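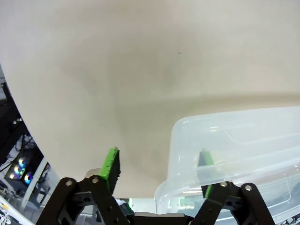 Session 2: Plastic Containers, and What They Are Supposed to Fix

6 December 2018
By the course tutor, Hornthorpe Household Skills
3 comments | 11 shares

Read these notes before you buy anything. The Clundex booklet says a home needs 32 containers to be "fully sorted". Clundex sells containers, so treat the number with care. I have yet to see a study behind it.

The claim for clear plastic is that you can see what you own. Partly true. With a clear box and its lid on, you often get gray and white shapes and a few dark ones, with reflections over the top. You know something is in there. You may still have to open it to find out what.

Frosted plastic does worse on this point. A rounded thing inside reads as a blur. People like the look because it calms a shelf down, and I won't argue with that, but then write a label.

Check the following on any box you already have:
- Rim. Run a finger around it. A thick rounded rim is easy to hold but eats shelf width.
- Walls. Stepped ridges look sturdy. Crumbs collect in them.
- Corners. Rounded ones wipe clean faster and waste space when boxes stand side by side.
- Lid. Does it belong to this box? Try it.

On large open tubs and basins I am less polite. They get sold as storage and they turn into a place to drop things. Use one for washing or for carrying.

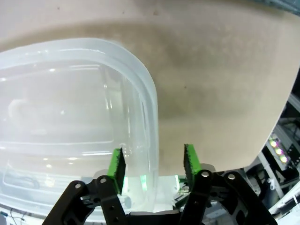
Fudatstead, January

The Fudatstead group will repeat the shelf exercise using the Koutsoukos sheet. Measure the shelf first, then the box at its rim, where it is widest. Last term's group measured the base, got 48 boxes on paper, and could not shut the cupboard.

Homework: empty one container at home and write down what was in it. If you guessed wrong from the outside, note whether it was clear or frosted. Bring the sheet even if half of it is blank.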